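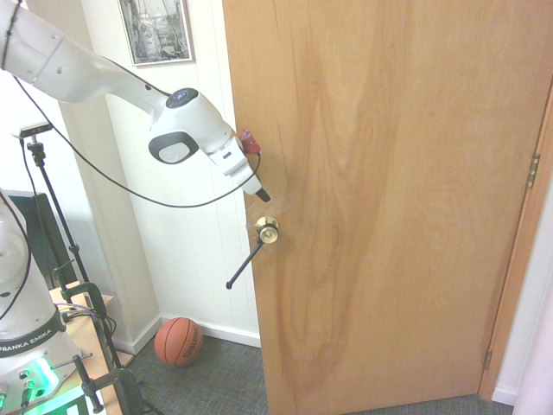
February 15, 2018

Three grippers, one doorknob, and a fortnight of my life I had set aside for learning the banjo.

The plan was simple enough to fit on the back of a hardware shop receipt. Get an arm to open a door. Compare a few grippers while doing it. Write it up by July, before Trefor Prothero remembers he agreed to read it.

First up was the Getska, a parallel gripper with flat rubber pads and lovely documentation. It is a superb tool for picking up boxes. A round brass knob is the opposite of a box, and the Getska held it the way you'd hold a wet cake of soap at the local pool. I turned the force up. It squeaked. I turned the force up again and the arm threw a fault and sulked until I'd restarted the controller.

The Milari has three fingers and an opinion about everything. It wrapped the knob beautifully, when it got there, but it wants its own power supply and weighs enough that I had to redo the payload settings before the arm would stop sagging. Closing takes 680 milliseconds by my log, and it made 17 good grasps before a fingertip cover came off and rolled under the table.

Which brings me to the cheap option. The Maddocks is a short, stubby thing with a black tip, and my colleagues were rude about it. I've come around to it. It doesn't try to grip the knob at all. With a thin black rod fixed to the knob it only has to push down on something, and pushing down is a job even I can program. Is that cheating? Trefor says yes. Half the doors in this country have lever handles, so I say I'm being realistic about the market.

A few notes for anyone trying the same. Leave far more slack in the cable than looks tidy. Clear tape is a perfectly respectable engineering material. Put the camera on its own stand and then don't kick the stand - I've recalibrated three times and only one of those was the software's fault.

Still to try is the Pekcombe controller, which promises smoother contact and arrived with no manual and the wrong plug. I've ordered an adaptor.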